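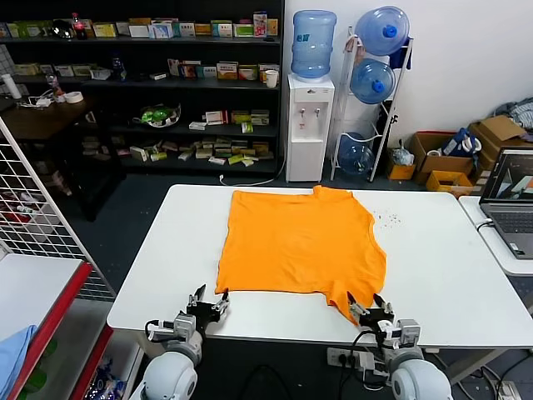 Zaneck says a T-shirt folded in thirds is a crime against the collar, and has said so in two separate threads. Noted. Both methods are in here.

Zaneck Shirts, README
19/10/2023
By the Beris laundry desk

Print this page | E-mail this page

What you get

388 folds of short-sleeved T-shirts, each started flat on a table. Of these, 56 were given up on, mostly at the sleeves. They are kept in a folder called sulking, and you may leave it out of your download without hurting any feelings.

Labels

- thirds: sides in, then up from the hem
- halves: sleeve to sleeve, then whatever happens next
- other: 14 folds that Genura calls "freestyle" and we call a ball

Known problems

Wrinkles are not labeled. We tried in February and could not agree on what a wrinkle was – the notes run to over 2 pages and are not included. Crumbs on the table are not labeled either. The Chien sizing chart is out of date, so trust the hem and not the tag.

Socks are out of scope. Please stop asking.

Contact: Beris laundry desk | Copyright Beris | Back to top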